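Collecting demonstrations in simulation: how we do it at Wakow

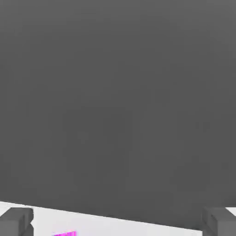 A learning policy can only be as good as the examples you give it, and in simulation it is very easy to make many bad examples quickly. This page explains how we gather them for our pick-and-place tasks, from opening the simulator to handing over the finished set. The wrist view is where most beginners go wrong, so please look at it before you look at anything else. In a view like this one you have the two fingers in the bottom corners, a wide gap between them, and only the top of the magenta object showing at the lower edge, nearer to the left finger. Almost everything else is the dark grey surface. When your wrist view looks so, the policy receives very little information about the object, and you should know this while you are driving the arm.

I wrote the first version of this page for myself, when I joined the project and could not find the steps in one place. Jericho Navarro has corrected it two times and Cherry Mae Agbayani added the part about naming. If you find a mistake, tell one of us and we will change the page.

What you need before you start

You need a computer with the simulator installed, the task files from the Javier folder, and a controller. We use a normal game controller with two sticks. The keyboard also works, but the movements come out in small jumps, and the policy learns the jumps. I collected my first set with the keyboard and the trained arm travelled like an old elevator.

You also need free disk space. One episode is small, but each one stores the wrist view, the overhead view, the joint positions and your commands. Check the space first. If the disk fills in the middle of a recording, the recorder does not warn you, and the last file will be damaged.

Please also reserve quiet time. I prefer to record from 9 in the morning, before the messages begin. When I am interrupted, my next three or four episodes are always worse than the others.

Step 1. Open the task and check the cameras

Start the simulator and load the task called Murkum. Open both camera windows and put them side by side at the same size. Move the arm a little in each direction and watch that both pictures move. If one of them stays frozen, close the program and open it again. Do not record with a frozen camera, even for practice, because practice files have a habit of staying in the folder.

Now look at the colours. The fingers should be a lighter grey than the dark surface. If all the greys look the same on your monitor, raise the brightness of the monitor. Do not change the lights in the task file. The lights must be equal for all of us, otherwise your episodes will look different from the episodes of your colleagues and we can't mix them.

Step 2. Warm up without recording

Do 10 attempts with the recorder off. This sounds like lost time, but your hands need to remember the sticks. The left stick moves the arm forward, back and sideways. The right stick moves it up and down and turns the wrist. The trigger closes the fingers, and you should press it slowly.

During the warm-up, practise the approach from different sides. Most people have one favourite direction, and mine is from the right. If all examples come from the right, the policy will be lost when it begins on the left.

Step 3. Set the starting positions

The task file can place the object by itself. Leave this option on. Before, we placed the object by hand, and we believed that we were choosing at random, but when Jericho drew all the positions on one plot they made a nice cloud in the middle of the work area and almost nothing near the borders.

The starting position of the arm should also change. In the settings, choose "varied start" and leave the range as it is. Some of these starts will feel uncomfortable, with the gripper very close to a surface or turned at a strange angle. Do not skip them. The policy will find itself in such places, and it has to see how a person gets out.

Step 4. Record one episode

Press the record button, wait one second, and only then begin to move. The short wait gives us clean values for the first position.

Bring the gripper above the object first, then go down. Keep the height until the fingers are on both sides of it. If you go down while you are still moving sideways, one finger can push the object away, and you will spend the rest of the episode chasing it.

Watch mainly the wrist view when you are near. I know the overhead view is more pleasant, and in the beginning I used it all the time. But the policy in this task uses the wrist view for the last part of the movement. If you decide something from information the policy can't see, your command will look to it like magic. So when the object is hidden at the lower edge, do the thing you want the policy to do: move back or raise the arm slowly until more of the object comes into view, then continue.

Close the fingers slowly, wait again for a moment, lift, carry, and put the object down. Open the fingers fully before you move away. Press the record button to stop.

Step 5. Decide to keep it or not

After every episode the program asks if you want to keep it. Answer at once, while you still remember. These are the rules we use:

Keep it if the object arrived at its place and you moved at a normal speed.

Keep it if you made a small mistake and corrected it calmly. Corrections are valuable.

Delete it if you dropped the object outside the work area.

Delete it if you stopped in the middle for more than a few seconds, for example to answer someone. The policy will learn to stop.

Delete it if the fingers passed through a surface. This can happen in simulation when you press down too strongly, and on a real arm it would be a broken finger.

If you are in doubt, keep it and write the word "check" in the note field. Cherry Mae looks through these with whoever recorded them.

Step 6. Name the files

The recorder gives each file a number. You add the task name and your initials in front, all in small letters, with no spaces. Do not write words like "good" or "final" or "new" in the name. Comments belong in the note field. We have a script named Flumum which reads the names and sorts the files, and it stops at the first name it does not understand.

Step 7. Review your own work

When you have finished a block of recordings, take a break and then play some of them back at double speed. You will see things you did not feel while driving. In my case it was a small turn of the wrist just before closing, every time, for no purpose. The trained policy copied it very faithfully.

For each episode you play, ask yourself if a person who sees only the wrist view could understand why you moved the way you did. If the answer is no for many of them, record slower and keep the object in view longer. Look also at the edges between surfaces. In the view at the top of the page, the border between the dark grey and the white is a straight diagonal line, sitting higher on the left, and a clear line like that is a useful thing for the policy to see when there is not much else.

How many episodes are enough

For a single task with one object we ask for 200 kept episodes. The biggest set we have is 458, which we made for Murkum in October, and it includes many difficult starts. I would choose a smaller set with good variety over a large one where each episode looks like the one before. If you are tired, stop. Tired driving is easy to recognize in the data, the paths become long and round.

Problems I have met

The arm drifts when you don't touch the sticks. Your controller needs calibration. Do it from the settings menu and delete whatever you recorded with the drift.

The fingers close but the object slides out. Usually you closed too high. Go lower before closing, and check that the wrist is not tilted.

The wrist view shows nearly only one colour. You are very near to a surface. Go back slowly until you can see something with a shape, and continue from there. Keep the recording running, this is a correction like any other.

The script refuses your folder. Look for a capital letter or a space in one of the names. It was a space each time it happened to me.

When your set is complete, copy the folder to the shared disk, run the script one time, and send Jericho a message with the number of kept episodes and the number you marked with "check". He starts the training in the evening, so if your message comes after 4 p.m. your set will go in the following run.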